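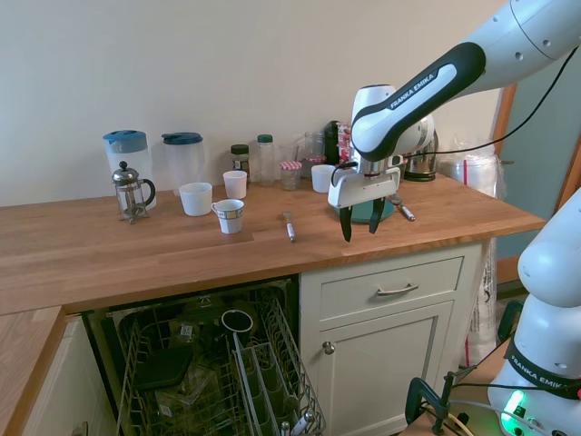

Call for managers: Grelline League, fourth season

The Grelline League is an online competition played in Tustier, a text-and-table football management simulation. It has 16 clubs, each run by a human manager, with no computer-controlled sides in the division. Four clubs are vacant for the coming season and applications are open to anyone who meets the requirements set out in this notice.

Closing date for applications: Jul 31, 2018

Posts are unpaid. There is no entry fee and no prize money.

Format

The clubs play each other home and away. All matches in a round are processed together from the team sheets held on the server at the deadline. Managers do not need to be online when a round is processed, and being online gives no advantage, as live substitutions are switched off. Changes during a match are made through conditional instructions, which are written in advance and saved with the team sheet.

A knockout competition, the Mazza Cup, runs alongside the league. The draw is unseeded. Ties are settled over a single match, with extra time and penalties if needed, and the club drawn first has home advantage. Cup rounds replace league rounds in the calendar and are not added on top of them, so the number of deadlines in a week does not change.

The season stops for the whole of November while the database is rebuilt. No team sheets are due in that period. Contract talks and scouting assignments stay open, but transfers agreed during the break are not registered until play resumes.

Vacant clubs

Skuvport. Finished in the lower half of the table. The squad is old, particularly at centre-back, and three of the regular starters are in the last year of their contracts. The wage bill is the heaviest of the vacant clubs in relation to income. Good training ground, poor youth intake. The previous manager played a back three with wing-backs and most of the squad is registered for it, so a change to a back four will carry a familiarity penalty in the early rounds.

Mazza Athletic. Mid-table. Young squad with high potential ratings and low present ones. No recognised goalkeeper after the first choice was sold in the closing transfer window. Transfer funds are in hand and must be used on registered players, as they cannot be moved to wages under league rules. No connection with the cup beyond the shared name.

Tarn Road. Finished near the bottom. Small stadium, low running costs, no debt. The squad has enough central midfielders to fill two teams and only one natural left-footed player. Suitable for a manager who prefers to rebuild through loans and free transfers.

Grelline Town. Qualified for the last stages of the cup and finished in the upper half. Strongest squad on offer, and the board targets are set to match. The manager can be dismissed by the game engine if targets are missed, and the league office does not overturn engine dismissals.

Applicants should list the vacant clubs in order of preference. An applicant who will only accept one particular club should say so in the application. Clubs are allocated by the league office and can't be swapped between managers after allocation.

What the work involves

Submitting a valid team sheet before every deadline. A valid sheet has a full eleven, a full bench, a named captain, and takers for penalties, corners and free kicks. If no sheet is received, the server reuses the last valid one. Suspended and injured players are then replaced by the highest-rated fit player in the same position, which can produce odd results, for instance a trialist at full-back ahead of a senior player listed elsewhere.

Replying to transfer and loan offers before they lapse. An offer may be refused without comment, but it has to be answered. Managers who leave offers to lapse hold up other clubs' squad planning, and this is the most common cause of complaints in the league.

Keeping the club within the wage limit. The limit is checked at each round. A club over the limit cannot register new players until it is back under, and a club over the limit for consecutive rounds has its highest earner listed for transfer automatically.

Filing a match report for home fixtures. The report can be very short. It should give the formation used, any conditional instructions that fired, and injuries. Longer reports are welcome and a few managers write them up as a running diary of the season, but style is not assessed.

Voting on rule proposals. Each club has one vote. Abstentions are recorded.

Time needed varies with the manager. Routine weeks are light. The periods before the transfer window closes and before the opening round are heavier, and applicants with exams or planned absences at those points should mention it. Absence cover can be arranged: a fellow manager submits sheets on request but may not buy, sell or release players.

Requirements

A working copy of Tustier on the current database. Older databases will load the league file but show wrong squad numbers and contract dates, and sheets exported from them are rejected by the server.

At least one completed season in the game as manager of any club, in single-player or online play. Abandoned saves do not count. A season in which the applicant was dismissed does count if it was played on at another club.

A forum account in good standing. New accounts are accepted, but will be held for approval before they can post.

Reasonable written English. All league business is done in writing.

Desirable, not required

Experience of an online league with human opponents. Tactics that beat computer-controlled sides often fail here, in particular high defensive lines with slow centre-backs, as opponents read the previous round's reports and set up for it.

Familiarity with conditional instructions. The default set is enough for a first season. Managers who write their own should test them in a friendly before using them in the league, because an instruction with a faulty trigger is ignored by the engine and no warning is given.

Some knowledge of spreadsheets. The league publishes its player data as a plain table and most managers filter it outside the game.

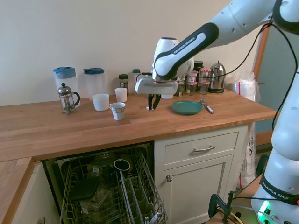
Countertop with lidded pitchers and a French press.

How to apply

Post a reply in forum thread 2861. Applications sent by private message will not be read, as the sitting managers are entitled to see them and comment.

The reply should contain the following, in this order:

Forum name and time zone.

Vacant clubs in order of preference.

A summary of the season being offered as experience: club, division, final position, and whether the post was kept to the end. Screenshots of the final table and the manager history page should be attached. Saves do not need to be uploaded unless requested.

A plan for the first-choice club, in no more than 200 words. It should name the intended formation, the positions most in need of attention, and how the wage limit will be met. Plans that could apply to any club in the league are marked down. An applicant for Skuvport should deal with the expiring contracts, and an applicant for Mazza Athletic should deal with the goalkeeper.

Any known absences during the season.

Applications can be edited up to the closing date. Edits after that are disregarded and the last version before closing is used.

Selection

The league office checks the applications against the requirements and removes those that do not meet them. The remainder are scored on the plan and on the season summary, with the plan carrying the greater weight. A high finish in the summary season is not an advantage in itself. A relegation that was clearly explained has been scored above a title win with no explanation attached.

Where applicants are level, preference goes to the one who has listed more of the vacant clubs. If they are still level, the earlier post is taken.

Results are posted in the same thread. Successful applicants receive a league file and a server key, and must submit a test team sheet with the key before the club is confirmed. If the test sheet is not received in time the club passes to the reserve list. Applicants on the reserve list are kept there until the end of the season and are offered any club that falls vacant, in order of score. Mid-season vacancies occur in most years, usually after the November break.

Conduct

One person may run one club. Shared accounts are not allowed, and neither are agreements between managers to exchange results, field weakened sides or trade players at values plainly out of line with the database. Suspicious transfers are reversed first and discussed afterwards. A manager found to have broken this rule is removed and cannot reapply under another name.

Disputes over processed matches are limited to server faults. A result will not be replayed because a sheet was wrongly filled in, a conditional instruction did not fire, or a player was lost to injury in the warm-up. Claims must be lodged in the disputes thread before the next round is processed and should include the exported sheet.

Questions

Questions about the vacant clubs should go in thread 2861 so that all applicants see the answers. Squad lists, contract dates and last season's accounts for each vacant club are in the downloads section of the forum, under Grelline, season three, closing files. Questions about installing Tustier or updating the database belong in the technical section and will be moved there if posted elsewhere.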